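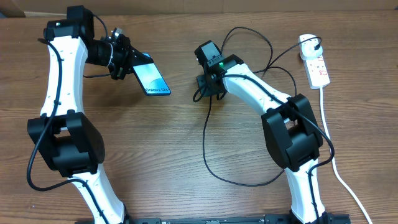

Table, left and right arms.

2018-03-10

Tratonus, 16mm print, can 3623

Second day on the Tratonus print. Yesterday was unpacking and smelling cans. Today was the first can only, from the head leader to the end of the harbor dinner.

Print is color, optical track, made at Correa going by the edge marks and the label on the lid. The label gives the running time as 88 minutes. The broadcast listing we have says the same, so I expected a straight match, but the can also has a typed slip in it saying "TV version, short titles." The slip could have come from another can. It has a rust ring on it that doesn't line up with any rust on this one.

Condition: edges good, slight cupping, no vinegar smell. Perforation damage in the first stretch after the leader, then nothing worth writing down until the dinner. Color has gone toward red like everything else from that batch. Blacks still hold. Scratches are on the base side mostly, long and light, and I think most will go with a wet pass.

Splices: 11 in this can. I was told to expect two or three. Nine are tape and have yellowed at the edges, two are cement and look original. I redid four of the tape ones and left the rest until we decide about the cleaning. The one in the middle of the staircase speech is a bad repair, with a frame missing on the incoming side and the track popping as it goes through. I marked it with a paper flag. Please leave the flag in.

Test scan: 4000 frames, starting at the first frame of picture after the leader. Gate pressure was too high at first and I got a weave on the titles. Backed it off a quarter turn and started over. Second try is steady. Files are on the shared drive in the folder with the can number. The first try is deleted, so don't go looking for it.

Sound: ran the track separately at low level. Dialogue is clear. There is a hum under the music that goes away when people talk, so it was probably in the mix and I would leave it alone. The lead's voice is fuller here than on the tape copy we have been using. Some of the lines we had down as mumbled are perfectly plain on film. "I was in Stustham before you were born" is the line we had as "I was instructed." The transcript needs going over again with this track and I have started a list of changes at the back of the binder.

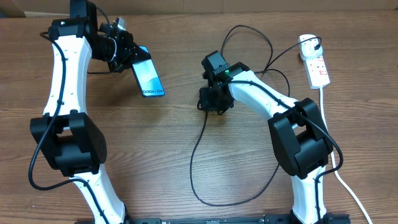 Cast and credits

The other half of the job is the credits, and that is where the print has been most use. The tape has the opening names trimmed to four cards and no end roll. The print has seven cards at the front. I don't have the end roll yet, it will be on the last can.

What the seven cards settle:

The part of the ferry owner is credited to the same actor who plays the doctor. We had that as two people in the filmography. It was a double part, and the card says so in as many words: "and as the Ferryman." One of the two entries has to come out and the other needs the second role added.

The lead is billed second. Every write-up I have seen puts him first, including ours. The actress playing the sister is first and alone on her card. I would follow the print.

There is a dialogue coach on card six. Not in any list we have. Would explain why everyone in the Vuvham scenes sounds as if they come from the same street.

The writing credit is shared on the print and single on the tape. I don't know what to do with that one. It could be a dispute that was settled after the first showing, or just the short titles dropping a name to fit. Leave both in the notes with the source beside each until we have seen the paperwork.

No year on any card. There is a copyright line at the foot of the last one but it is in Roman numerals and sits right on a scratch. I read it two ways, one year apart. Try it again from the scan after the wet pass.

One thing for the biography page: we say he made Tratonus straight after the stage tour and before the police series. The haircut says otherwise. He has the short cut from the second season of the series in the harbor dinner, and the long hair in the staircase speech, so either they stopped and came back or some of this was picked up later. I would take out "straight after" and say nothing until we know.

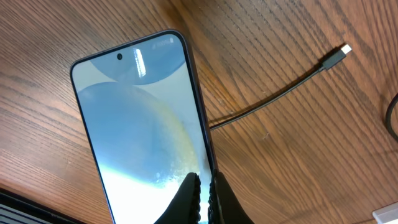 The title background is the hardest thing to grade and I spent most of the afternoon on it without getting it right. It is an optical effect, out-of-focus lights laid over each other behind the lettering, and on the tape it is just gray mush. On the print you can tell that the discs are separate and that each one has its own shading, but the red fade has pushed them all toward brick. We have one faded still and a line in the press sheet that says "cool blue lights." For a starting point I used the wallpaper on the phone that is on the table, which is the same sort of thing: soft overlapping circles in muted blues and grays, a pale blue one toward the top and a bigger steel blue one under it with a creamy edge on the right. I matched the second title card to that by eye and it sits well with the skin tones in the first shot after the titles, which is the only real check I have. It is a guess and is marked as a guess in the grade notes. If a better reference comes in from Correa, drop mine.

The lettering itself should be white. It goes slightly green when the background is corrected, so it needs its own key. Not done.

Dinner scene grade is rough but usable. The tablecloth was the easy part. The candles clip and I can't get them back, and I think they were clipped in the negative too.

Still to do

Wet pass on can 3623, then scan again from the leader.
Redo the remaining tape splices. Staircase one last, and with two people.
Ask Correa whether their printing records go back this far and whether there was a long and a short version.
Find out which can the typed slip belongs to.
Correct the double entry for the doctor and the ferryman.
Transcript changes to be typed up from the binder.
End roll, once we get to the last can.
Order more splicing tape. There is enough for one more can if nobody else uses it.

The Vuvham screening is in April and they want a clip, not the whole film. I suggest the staircase speech if the repair holds, otherwise the dinner. The dinner runs long for a clip but it can be stopped when the sister gets up from the table.

Cans are back on the lower shelf, heads out. Scanner is covered and the gate is left at the new setting, so check it before running anything shrunken.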